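4. Small ovens away from the counter

4.1 What we were looking at

Most of the kitchen ergonomics work we build on treats the toaster oven as a thing on a counter. Fixed height, wall behind, cupboards above, outlet at the back. In the homes and shared rooms we visited for the Drurkel study that was often not the case. Ovens sat on dining tables, on desks, on a rolling cart, in one flat on top of a chest freezer. People put them where there is room. The earlier survey by Wiegand and Görtz (see Section 2) had already noted this but did not follow it up, and their coding sheet had no field for the supporting surface, so we could not reuse there data on this point.

This section deals with the drop-down door only. Side-hinged doors are in Section 5. Microwave ovens left out entirely.

The basic problem is simple. A door hinged along the bottom needs free surface in front of the oven, and it needs that surface at the one moment when the user also wants somewhere to put the hot tray. On a kitchen counter the oven is usually pushed back to the wall and the door hangs out over what is left. On a table the user has a choice of edges, and so a choice of where the door ends up. We wanted to know which choice people make, wether they stick with it, and what else ends up on, under and in front of the oven as a result.

4.2 Procedure

Participants were asked to keep using the oven as they normally would. No instructions on placement. They kept a short diary, one line per use: what went in, where the tray was set down, anything moved beforehand. We got 1274 diary lines in total, of which 782 mention the door or the space in front of it. Lines that only say "toast" or "same as yesterday" were kept in the total but not coded further.

Coding was done by Chaiyaporn and Hinds, separately, then compared. Disagreements were mostly about the word "moved" – does a cup pushed aside with the elbow count? We decided yes. Brinkmann went through the disputed lines a third time in June and his reading was taken as final.

Home interviews were held after the diary period. Open questions, kitchen or dining area, oven in reach so people could show what they meant. That turned out to be important. Asked in words, people said they had no routine at all. Asked to open the door they nearly always went through a small fixed set of steps, the same ones every time, and were a bit surprised to hear it.

4.3 Placement on the table

Two placements cover the bulk of what we saw. In the first the oven stands close to the near edge and the open door projects past the table. Reach is short, the tray comes out easily, but the door is in the way of hips and sleeves and there is nothing beneath it. In the second the oven is set back toward the far edge and the door comes down over the tabletop. Reach is longer. The door is protected from being walked into, but it takes up the strip of table that would otherwise be the landing spot for the tray.

We call these "near" and "far" placement from here on. Figure 7 shows far placement.

The setting matters too. Far placement was favored where the table stood against something – a wall, a railing, the back of a sofa – since the oven could be pushed up to it and felt safe there. One household with a table beside an open stairwell was very firm on this. "Not at the front, never at the front", the mother told us, and then put her hand flat on the railing behind it as if that settled the matter.

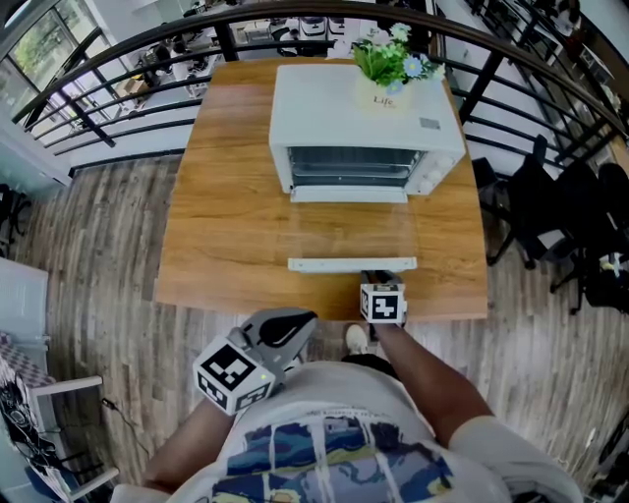
Reading time for this section: 7 min

Figure 7. Far placement on a wooden table next to a black metal railing. The door of the white toaster oven is fully lowered and lies over the tabletop, with its handle near the front edge. Control knobs on the right of the front panel. A small pot of artificial flowers stands on top of the oven.

Note where the handle ends up in Figure 7. With the door down the bar lies near the front edge of the table, so the user standing there has it close to hand. Closed, the same handle is back at the oven and up at the top of the door. The reach for closing and the reach for opening are therefore two different reaches, a point that gets lost when only the closed oven is measured. On deep tables participants complained about opening, hardly ever about closing. On counters we heard the reverse, though from few people and we would not lean on it.

Door material: where the door has a large glass pane, as here, several participants treated it as a surface they must not put anything on. Others rested the tray there without a second thought. The manuals we could get hold of disagree, or say nothing. Diary lines from the second group include "tray on door, fine" and, from the same person a bit later, "tray on door, slid." No breakage was reported in the diary period.

4.4 Things on top

Not planned as a topic. It came up in nearly every interview, so it gets a subsection.

The top of a toaster oven is a flat surface at a handy height and gets used as one. We found bread bags, oven mitts, a radio, mail, folded cloths, salt. Decorative objects were a group of their own. The flowers in Figure 7, in a cream-colored square pot with the word "Life" on it, are a fair instance of the type: small, light, artificial, easy to lift off. Owners of such objects talked about the oven as furniture. It stood in a room where people sit, it should look like it belongs there. Owners of the bread bags talked about the oven as a shelf.

Heat is the obvious worry. Asked directly, most participants said that they take things off before using the oven. The diaries do not really back this up. Objects on top are hardly mentioned in the "moved beforehand" column, even in households where the interviewer saw a full top. Could be underreporting – lifting off a mitt is not something you write down. Could also be that things stay where they are. We can't separate the two with this data and a follow-up with a simple sticker indicator is being prepared with Urrutia.

Advice leaflets generally tell people to keep the top clear. Fine, but the leaflet is written for the counter, where there's usually a shelf or a second surface close by. At a dining table the alternative is the table itself, and this is the space the door needs.

4.5 Clearing and landing

Far placement asks for a clear strip in front of the oven, as deep as the door is tall. Participants knew this strip well. Some could draw it with a finger. It was kept free during the week and filled up when there were visitors, homework, a sewing project. The step most often skipped was clearing enough width: people cleared for the door and forgot the tray. The tray then went to a chair, the floor, or was held in one hand while the other pushed things aside.

Left and right were not equal. With the knobs on the right of the front panel, right-handed users tended to stand a bit to the left of center, open the door with the right hand and reach across to the knobs afterwards. The free landing spot was then best on the left, where it was also nearest to the weaker hand. Görtz pointed out during review that the same thing happens on counters and is simply hidden by habit. Probably right. We didn't have counter recordings good enough to check.

Two households solved the landing problem with a board kept under the table, pulled out on a stool when needed. One used a Fuvex folding trivet and liked it. Another had the same trivet and had lost it behind the freezer.

4.6 Limits

Small sample, self-selected, all of them people who were happy to write about toast. Diary lines vary from one word to half a page. Table depth was measured by participants themselves, with whatever was in the drawer. Door height was taken by us where we could and from the product sheet otherwise; the Zamine oven used in the pilot has since been dropped from the comparison as its door stops short of fully flat and does not fit either category well. Access to outlets was noted but not analysed, although at least one table stood where it did for no other reason than the length of the cord.

Placement codes were last revised on 10/11/18. Earlier drafts of this section use "front" and "back" in place of "near" and "far" and should not be cited. The full code list is in Appendix B, together with the interview guide and a blank diary sheet.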